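1/ Everyone keeps sharing that Stulel guide to "lace systems" for canvas sneakers. 1,558 people saved it. I read the whole thing, including the part about lace "tension zones," and I have doubts.

212 likes · 31 replies

2/ The pitch: you only need to wash the laces and the shoe looks new. No scrubbing, no soaking, half an hour tops. I own two pairs of black low-tops with white laces, so I'm exactly who this is for.

3/ First claim, that you should take the laces all the way out every time. OK, fine, I agree with that one. Washing a lace while it's still in the shoe gets you a clean front and a gray line under every eyelet. But it's hardly a system. My mother did this at the kitchen sink and never once called it a method.

88 likes · 6 replies

4/ Second claim, that you need their special soak. The guide sends you to a Rodari powder. I used dish soap and warm water in a cereal bowl and left the laces in while I ate lunch. The water went the color of weak tea. I'd like somebody to show me what the powder adds.

5/ Third claim, "relace loosely, then walk the tension up." Meaning: put the lace in slack, then pull from the toe to the top. That's lacing a shoe. We all do this. I did it on Tuesday night on the floor next to the rug, and it took longer than the soak, mostly from getting the flat laces to stay flat. They want to twist at every hole. The guide has one sentence on twisting and it says "avoid twisting."

140 likes · 19 replies

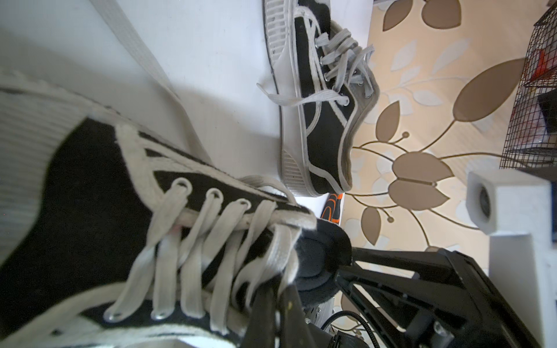 6/ Crisscross, flat laces, metal eyelets. Off-white, and I'd be lying if I called it anything whiter. The black canvas is still scuffed and still has lint on it, so the "looks new" part is where they lose me. Clean laces on a linty shoe look like clean laces on a linty shoe.

301 likes · 44 replies

7/ Which gets to my real complaint. The before and after shots in these guides always change the light too. Before is a dim hallway, after is a sunny windowsill. Put both shots by the same window and then we can talk.

8/ Lint is the actual problem with black canvas and the guide skips it. A loop of packing tape around the hand gets most of it. A lint roller is fine on the sides and useless around the tongue. Somebody in the replies swears by a damp rubber glove. I tried it for a minute and mainly moved the lint from the side to the heel — maybe I had the wrong glove.

97 likes · 22 replies

9/ Several of you asked about the white soles. Old toothbrush, same dish soap, go along the ridges and not across them. Wipe as you go or the gray water runs up into the canvas and then you have a new problem. I don't believe in the eraser sponges, they leave crumbs in the grooves.

10/ And no, I'm not buying the Kaewsai replacement laces. Same flat lace, new bag. If yours are frayed at the tips, sure, replace them. Mine aren't.

76 likes · 9 replies

11/ For the person who asked if I iron them: no. I know the guide says low heat between two towels. I pulled them through my fingers a few times and hung them over the faucet. They dried straight enough to lace.

12/ I'll do the second pair this weekend with the powder, if the store has a small box. If it beats the dish soap I'll post it here and eat my words.

500 likes · 63 replies · 18 shares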